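# Bag Relief

**Bag relief** is a classroom craft in which children make large flat shapes and pictures out of plastic bags, paper sacks and similar sheet material, then put them up on a wall. Mostly done in kindergarten and the early grades. It sits somewhere between collage and costume making, and a lot of the same tricks are used in both.
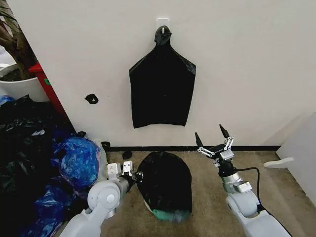 The name comes from the way the sheet stands off the wall a little at the folds, so that light catches it -- the "relief" part is generous, most pieces are close to flat. Dark bags are the usual choice for beginners. They read well from across a room and hide crooked cutting. A black garbage bag knotted at the top and looped over a small white adhesive hook will flare out below the knot into sloping shoulders, and that outline on a white wall is the base of what teachers call the "cloak" form. Leaving the bottom edge ragged is accepted in this form. Everything else (faces, wings, stars) gets added on top.

## Origins

Unclear. Crafts with bags turn up wherever there are bags. The version described in most handouts is credited to Tegwen Ifans, an art teacher who ran after-school sessions in Jalmont and wrote up her lessons as a stapled booklet, *Big Shapes for Small Rooms*. The booklet had 369 copies in its first run and was passed around by photocopier after that. Later copies are missing pages, usually the glue chapter.

Ifans did not use the term bag relief. She called it "wall dressing." The current name appears in the Vundau school craft guide and stuck, maybe because wall dressing sounded like wallpaper.

## Materials

Basic set:

- Plastic bags, thin or medium. Thick contractor bags dont hold a fold.
- Paper sacks for the lighter parts
- Double-sided tape
- Blunt scissors
- Adhesive hooks, small
- Construction paper scraps
- White crayon or chalk marker for drawing on dark plastic

White glue does not grip plastic. This is the most common mistake in the craft and shows up in several printed guides as an instruction. Glue sticks are a bit better but let go within a day or so. Tape is standard. Stapling works for paper sacks, less so for thin plastic, which tears out around the staple.

The Inuven kit, sold to schools, has precut sheets in place of bags. Teachers are divided on it. The sheets lie flatter and come in colors, but there's no knot and no gather at the top, so the cloak form has to be faked with a rubber band.

## Method

Steps vary. The Ifans booklet gives it in this order:

1. Choose the shape. Draw it small on paper first.
2. Shake the bag open, then press it flat on a table and smooth the air out with a forearm.
3. Knot or gather the top. Leave a loop.
4. Cut the lower edge. Long slow cuts for water or hills, short ones for feathers and grass.
5. Tape on paper parts, biggest first.
6. Hang. Stand back. Trim.

Step 6 is done by an adult where hooks are high. Children do the trimming from the floor with the piece taken down again.

Static is a nuisance in dry rooms, the plastic clings to sleeves and to itself. Wiping the sheet with a damp cloth helps. Some classes use static on purpose and press small bits straight onto the wall with no tape at all, they last an afternoon if the room is cool.

## Forms

**Cloak.** Described above. Used for wizards, bats, kings, penguins, night skies. The first lesson in nearly every guide.

**Curtain.** A bag slit down both sides and opened out to double width, hung from 2 hooks. Good for group work. Paper fish or leaves taped all over.

**Pillow.** A bag stuffed with newspaper and tied. Not technically relief, since it sits on the floor, but often shown along with a hung piece as its feet, a rock, a snowman base. Pack loosely.

**Strip.** Bags cut into ribbons and taped in rows from the bottom up, like shingles. Slow. Best for age 7 and up, younger kids lose interest by the second row.

**Phillips fold.** An accordion pleat held at one end with tape, opened to a fan. Named for the Phillips summer program, where it was used for peacocks. Works much better in paper.

## Classroom use

Usually a unit of 3 sessions: drawing and choosing, cutting, then dressing and hanging. Busiest in October, when bats and cloaks cover most of a hallway. Spring units lean on the curtain form, with rain or garden themes.

Teachers list scissor control and planning at full size as the main benefits. Children who draw very small on paper often work freely at bag scale, according to the Vundau guide. The guide gives no evidence for this but it gets repeated alot.

Works are rarely kept. Plastic gets dusty and the tape yellows. Photos go home instead.

## Safety

Plastic bags are a suffocation hazard. Guides agree on the main points: no bags with children under three, adults hand out and collect every bag, nothing goes over a head at any time even for costumes. Cutting the bag open along a side before handing it out is recommended and in Jalmont schools required. The knot is tied after the cut, so the cloak form still works.

Offcuts are picked up before the next group comes in. Small scraps are slippery on hard floors.

## Criticism

Waste, mostly. Using new bags for something that hangs a week is hard to defend, and newer guides ask for torn or leftover ones. Paper-only versions exist -- heavier, stiffer, need stronger hooks. Ifans suggested in a late note to the booklet that old shower curtains be tried. Results not recorded.

## See also

- Collage
- Paper sack puppets
- Shadow figures
- Bulletin board borders

*Last revised 8 July 2018. Section on storage still needed.*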